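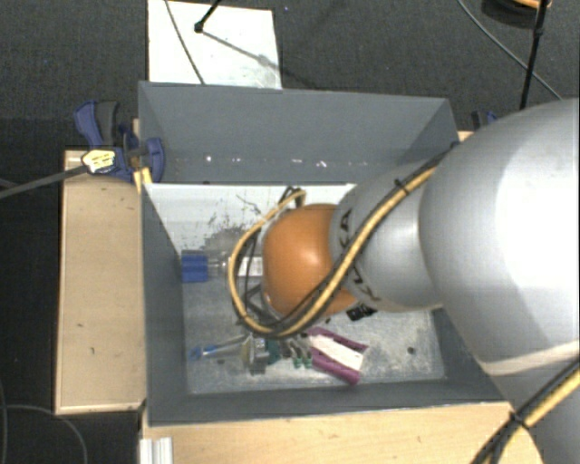 Section 4. Teaching a bin pick by hand and by remote control

Reading time: 12 minutes

This section covers recording a demonstration with the Jorard teaching software, version 9, on a single arm working over a bin. You should have finished the safety check in Section 2 and the gripper set-up in Section 3. If you skipped either one, go back.

A word on expectations. The sales sheet for Jorard says an operator can "show it once and walk away." We have not found that to be the case at Kalluvden, and this guide is written on the assumption that you won't either. One recording gives you one path. It may replay well with the same part in the same spot. Move the part over by a hand's width and you will probably watch the fingers close on air.

4.1 Before you record

1. Fix the bin to the table with bar clamps. Push on each side of it with your palm. If it shifts at all, tighten and push again.

2. Look at the cables along the wrist. The bundle needs a loop of slack near the gripper and a tie further up to hold it. Turn the wrist by hand to both ends of its travel and watch the loop the whole time.

3. Load the bin with what you really plan to pick. Mixed goods are fine: packages, small tools, odd metal parts. A tidy row of matching blocks makes a nice demo and teaches you very little about how the system will do later.

4. Set the payload value for the gripper. A wrong value makes the arm drift up or sink when you let go of it in hand-guiding mode.

5. Open a new session and type a name that says what the task is. "Test2" will mean nothing to you by August.

CAUTION: The wrist and the fingers go below the rim of the bin. Keep your free hand off the rim whenever the arm can move. In hand-guiding mode the arm is under power, however light it feels.

4.2 Recording by hand

Use this method for the approach and the lift, where you want a smooth path and don't care much about the last small bit of travel.

1. Select Guide on the tablet and wait for the tone.

2. Hold the enabling switch at its middle position. Letting go stops the arm, and so does squeezing hard.

3. Take hold of the arm behind the wrist. Don't pull on the cable loop. New users do this all the time, and the strain shows up weeks later as a fault that comes and goes.

4. Press Record. Bring the gripper over the part, then lower it at a steady pace. Stop for a moment before you close the fingers.

5. Close the gripper from the tablet. Lift straight up until the part clears the rim, move to the drop point, and open.

6. Press Stop, then Save. The software does not save by itself, whatever the pop-up implies.

Note: The force reading on the tablet includes your hand. Treat any force number from a hand-guided recording as useless. The Jorard manual suggests "averaging it out" over several tries. We tried, and got an average of our hands.

4.3 Recording by remote control

Use this for the grasp, and for any part lying close to a wall of the bin. With your hands off the arm, the force readings are at least about the arm.

1. Step outside the marked area and pick up the Clunusier hand controller. Check that the tablet shows Remote and that the enabling switch works.

2. Set the speed scale to 36 percent. It can be raised to 100, and we can't think of a good reason to do so over a bin.

3. Hold the trigger and move the controller. The arm follows while the trigger is held. Let go to bring your own hand back to a comfortable spot, then squeeze again and carry on.

4. Work from where you can see both the fingers and the part. From many angles the wrist hides exactly what you are trying to pick, especially a small item lying right under it. Use a second view on the tablet if you have one, and bear in mind that it lags.

5. Approach long, thin parts across their width. For a bag or package lying at an angle, turn the wrist to match before you go down.

6. Close, lift, carry, open. Press Stop and Save as before.

CAUTION: If the fingers touch the floor or wall of the bin, let go of the trigger. Do not try to steer out of it with the trigger held. The software adds your motion to what it already owes, and the arm can jump when it comes free.

Note: A worn and scratched bin floor is normal. Fresh marks after a session are worth a look at the finger tips.

4.4 How many recordings?

The vendor's figure is 9 for each kind of part. We don't know where that came from, and our question about it got a brochure in reply. Orvokki Lehtinen ran the trials in our shop and settled on about 36 per part, with the part moved and turned before each one. Even then, shiny and clear items gave trouble. If your parts come in clear wrap, plan on more recordings and lower hopes.

Delete bad recordings the same day. A recording where you fumbled, backed up and tried again will be learned along with the rest, fumble included. There is a "quality filter" in the Tools menu. In our use it kept two obvious misses and threw out a good pick, so check the list yourself.

4.5 Replaying

1. Clear the marked area and put the hand controller down.

2. Select Replay and choose the session. Leave the speed at its lowest setting for the first run.

3. Keep a hand on the stop button until the arm is back at its home position.

4. Move one part and replay again. Then change the order in which the parts lie and do it once more.

5. Write down each miss and what the part was. The success rate shown on the tablet counts a pick as good when the fingers close on something – it has no idea whether that was the thing you asked for.

If replay stops with a "path deviation" message, check the bin clamps first and then the payload value. Between them they explain most of the cases we have had. For anything else, see the fault table in Section 7. The Deák wrist sensor has its own fault codes, listed after the main ones.

Kalluvden Shop Guides | Revised February 2021 | Questions: ask at the shop desk | © Kalluvden | Back to top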